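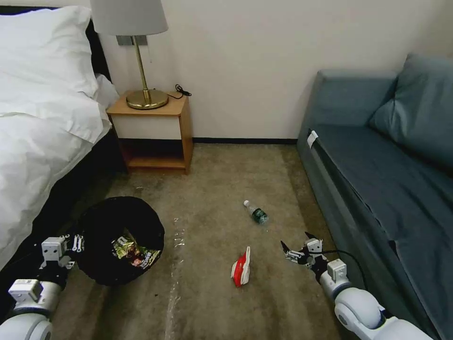
Odonura Bedside Table, Open Shelf

Item 3819
Range: Odonura guest room casegoods
Supplied by: Mastwood
Page revised Nov 2, 2011

The Odonura bedside table is a compact wooden nightstand for hotels, motels and serviced apartments. It has a honey-colored top and sides, a pale cream front panel directly beneath the top, and an open lower shelf. There is no drawer. The front panel is fixed and should not be pulled or used as a handhold when the table is moved.

The table is sold singly. Lamps, bedding and seating are not included.

Dimensions and weights

Height: 531 mm
Width: 487 mm
Depth: see drawing sheet for the depth option ordered
Shelf: fixed, full width
Top load, evenly spread: see load card packed with the unit

The height is taken from the floor to the upper face of the top. On carpet with a thick pad, measure after the table has stood for a day. Mattress and topper combinations vary, so check the height against the made bed before placing a volume order. A top that sits slightly below the mattress surface is usually acceptable. A top above the pillow line is not recommended.

Construction

The top and side panels share the same light finish. Edges are eased on the top and square on the shelf. The cream front panel is finished separately and can be replaced without changing the rest of the unit. Order panels by item number and state the finish batch, which is printed on the label under the shelf.

The back is open above the shelf on the standard version. A closed back is available to order - allow for the longer lead time.

Position in the room

The usual position is beside the head of the bed, with the back of the table to the wall. Leave clearance on the bed side for a duvet that hangs over the edge. If the bedding is tucked, the table can stand closer.

Where a sofa or armchair shares the same wall, leave a gap between the table and the armrest. Housekeeping needs to reach the baseboard and any cord that drops behind the table. The gap also keeps upholstery from rubbing the side panel, which is the most common cause of finish wear reported to us on this range.

A waste bin should stand on the floor clear of the table front. Do not store a bin on the open shelf.

Lamps and wall plates

The top takes one table lamp with a round base. A slim metal stem and a drum shade leave the most usable surface. Set the lamp toward the back of the top and check that the shade does not project over the pillow.

If a wall plate is located above the top, place the lamp to one side of it where the width allows. A large shade will hide part of the plate. Surplus cord can be coiled on the top, but a clip under the rear edge is tidier and keeps the cord away from drinks. Clips are item-coded with the range and ordered separately.

Finish and room colors

The honey finish was chosen to work with off-white walls, dark headboards and dark bed bases. It also sits well beside blue-gray upholstery. Finish samples are cut from production panels and will vary slightly from one batch to the next. For rooms refitted in stages, ask for the whole quantity from one batch.

Care

Wipe with a damp cloth and dry at once. Do not use abrasive pads, bleach or solvent polish. Lift the lamp before cleaning; do not slide it. Vacuum the shelf with a brush head. When carpets are shampooed, move the table out of the room or stand it on spacers until the carpet is fully dry.

Wear testing

The top finish was rubbed for up to 4000 cycles with a dry cloth pad at the Mastwood workshop. The test was set up by Nelli Räsänen in August and covers the honey finish only. Results for the cream panel will be added to this page when they are available.

Related items

Forkanside headboard, dark finish
Te Moana two-seat sofa, blue-gray
Odonura luggage bench

Ordering

Minimum order is one unit. Tables ship assembled, each in its own carton with corner protection. Check the carton on delivery and note any damage on the driver's sheet before signing. Replacement panels and drawing sheets are handled by Cyril Lambert in the parts office - quote item 3819 and the finish batch in all requests.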